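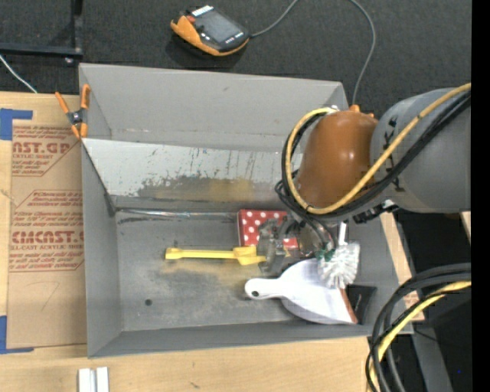
Household Money Tips I Stopped Believing (and a Few I Kept)

April
By Despina Kourkoulas

Every spring the same list of ways to save money around the house makes the rounds, and every spring somebody forwards it to me. I've kept a grocery and utility notebook for long enough to be suspicious of most of it. What follows is what my own bills showed. Yours may say something else, and you should believe them before you believe me.

Buying in bulk

The warehouse price is lower per pound. Fine. But a low price on food you throw out is a high price on the food you eat. I bought the giant bag of rice and we finished it, so that one worked. The giant jar of mayonnaise did not. My rule now is that I buy big only if we emptied the last regular size before its date. Flour, rice, dish soap and trash bags pass. Spices never do.

Check the shelf tag for the unit price too, and watch for two tags that use different units. My store prices one coffee by the ounce and the one next to it by the pound, and I don't believe that's an accident.

Cash in envelopes

People swear by this. I tried it with 4 envelopes: groceries, gas, kids, everything else. "Everything else" was empty by the middle of the month and I started borrowing from gas. I'd say try it for 2 months if you have never written down what you spend. After that a plain notebook does the same job and you don't have to carry cash around.

Making your own cleaners

Vinegar and water is cheap and cleans glass well enough. Keep it off marble and other natural stone, and never mix it with bleach. The fancy recipes with oils and castile soap cost me more than the store brand spray once I added up the bottles. I still see them called "practically free."

Unplugging everything

I did this faithfully for one whole billing period, crawling behind the TV every night. The bill moved so little that I could have lost the difference in the couch. Turning down the water heater and hanging up half the laundry did more. If you enjoy unplugging things, go ahead.

The freezer list

One tip I kept. Tape a sheet of paper to the freezer door, write down what goes in, cross it off when it comes out. We stopped buying ground beef we already had. I put $20 a month on that, and I'm being stingy with the estimate.

Budget apps

I paid for Redidska for a while. It filed my hardware store runs under dining. You can fix the categories by hand, and by then you are keeping a notebook with a subscription fee. Do cancel the free trial the same day you sign up if they let you keep using it.

Comments

Vangelis Tsolakis: I disagree on bulk spices. We go through paprika like water. Otherwise yes.

Eluned Phillips: The envelopes worked for us, but we only did groceries. More than $50 left over the first month - then the car needed tires.

Alina Oprea: Does the freezer list work with teenagers? Mine don't cross anything off.

Despina Kourkoulas: Alina, no. Tie the pen to the door and hope.

Contact | Copyright Despina Kourkoulas | Back to top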